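Lidded mugs on an open shelf, or put them away?

Posted in Small Spaces

Our break corner at work has one white shelf unit for everything, and the lower shelf is where the mugs end up. A coworker bought the kind with a round lid and a spoon poking out through the top. She swears they keep dust off the tea. I think they take up twice the room and the spoon catches on your sleeve. Before I lose this argument, does the lid do anything on an open shelf, or should the mugs just go in a cupboard down the hall?

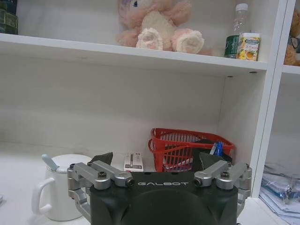 Clorkstead Home Help Club: Storage and Shelving

I should add that we've had the shelf since April and I already wipe it down more than I'd like. Moving the mugs means walking down the hall every time somebody wants coffee.

Annapurna Marar
I've had lidded mugs for 11 years and I'm not convinced by them either. A lid keeps dust out of the cup, fine. So does turning a plain mug upside down on a clean cloth, and that costs nothing. If the lid has an opening for the spoon, then you have an opening, so I don't see how anyone can claim it's sealed. Keep one if she likes it. I wouldn't buy a set. And wash the underside of the lid, where the tea collects.

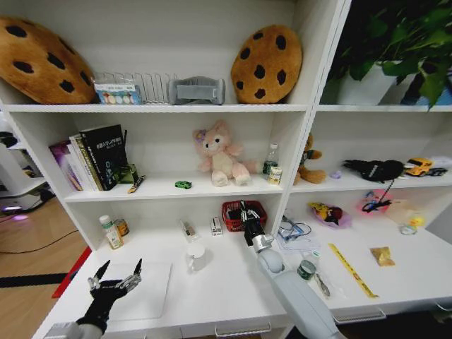
Dust is the smaller problem on a shelf like that, if you ask me. I've heard all the advice about "zones" and mostly it sells bins. But when a clear glass mug has to share the work surface with a medicine bottle and a red basket, and the shelf over it is taken up by books, toy cars and a pink plush fox, you'll be wiping around things forever. Move the medicine first. Then give the mugs one end of the lower shelf and see if anybody sticks to it for 2 weeks. I have my doubts.

Primo Villa
just get hooks. we did 1000 things before hooks and none of them worked

Annapurna Marar
Hooks won't help with a mug that has a spoon sticking out of it, Primo.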